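The toy kitchen, an inventory of grievances

We have had the play kitchen for two years now, which in toy terms makes it an antique. It came from my sister-in-law in Ernthorpe, in the back of an estate car, with a carrier bag of accessories tied to one of the taps. I remember thinking the bag looked quite small. I was a fool.

The kitchen itself has been no trouble. It stands against the wall and has a door that shuts if you lift it slightly and apologise. The accessories are another matter. They breed. They get into the real cutlery drawer and under the radiator, and one November morning I put my foot into a wellington boot and found a fried egg.

So last weekend, with rain coming down and nothing much on, I announced that we would be sorting out the toy kitchen. My daughter is five and takes announcements badly. She wanted to know who had decided this. I said I had. She said she would need to see the manager, who was also her, and who was at lunch.

How we did it, more or less

The method was simple enough. Everything out, everything washed, everything looked at, and then a decision. I had three cardboard boxes for the decisions: keep, give away, and bin. Within ten minutes the cat was in keep, and bin had been turned over and made into a shop.

Washing was the popular part. I ran a bowl of warm soapy water and handed over a nailbrush, and for a while it was lovely in there, all bubbles and industry. If you are doing this yourself, leave out anything with stickers on it, and anything that has a hole just big enough to let water in and nowhere near big enough to let it out. We had an aubergine that dribbled for the rest of the day. I found it on the stairs, then on the arm of the sofa, then (don't ask me how) in my coat.

Drying took every tea towel we own. I moved things over to the white table so I could see what we had, and that was when the negotiations began in earnest.

The case for the wooden fish

I had assumed there would be easy wins. There is a wooden fish, for instance, that lost its tail before it ever reached us. It has no face to speak of. I held it up over the give away box in what I hoped was a casual manner and was told that it was the soup.

All of it?

Yes. It was the soup. You couldn't have soup without it.

We then went through a plastic croissant (bitten, by whom I don't like to think), half a box of pretend teabags and a wind-up timer marked Trarnodon that no longer winds, or times. Every one of them turned out to be essential to the soup. I have eaten this soup most evenings since the spring of last year and I can tell you it could lose a few ingredients.

My friend Younes Lahlou came round in the middle of all this to return a drill. He has two boys and a great calm about him. He looked at the table, and at the boxes, and at me, and said that in his house they just wait until the children are asleep. Then he ate a real biscuit and left. I thought about that for some time.

What stayed

In the end I gave up on boxes and changed the question. Instead of asking what could go, I asked what the café would need if it had to open that afternoon. The café is called Shawky's, after a cat in a book, and it has standards. This went much better. She picked things up, considered them like a woman buying a melon, and put them on the table herself.

The frying pan got in at once, as did the black pot, which is where the soup lives. The green slotted spatula is for fish fingers, and also for pointing at customers. I made a small speech against the colander, on the grounds that it takes up more room than everything else put together and that I have never once seen it drain anything. I was informed it was a hat for spaghetti. It stayed. So did the green mug, which is mine when I am a customer, and the light blue cup, which is also mine when I have been rude and have to sit elsewhere.

Ketchup goes on the plate first, apparently, whole bottle, and you build the meal from there. There was a longish debate over the orange half. I said that nobody orders half an orange in a café. She said Grandad would, and she's right, he would. 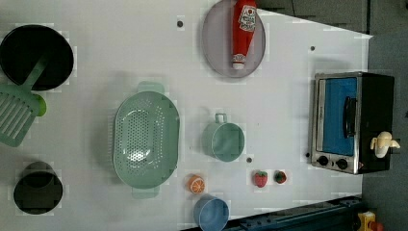
Where it all went

Plates and cups now live on the top shelf of the kitchen, pans in the oven, and food in a shoebox underneath with FOOD written on it by the manager. The second O is backwards, if you can picture how that might be achieved. I can't, and I watched her do it.

A bag of the rest did go, eventually, to Hatem Fawzy two doors down, whose youngest has just reached the age of putting things in other things. I paid a fee of one chocolate biscuit for its release. The wooden fish was not in the bag. It had been in the bag, and then at some point between the hall and the front door it was in a dressing gown pocket, and I decided I hadn't noticed.

I'd like to say the house feels bigger. What I have is a tidy toy kitchen standing in a room where the rest of the floor is covered in whatever used to be hidden behind it, including a library book from Marnville that I have already paid for. I'll get to that. First I've been told to sit down, because lunch is ready, and it's soup.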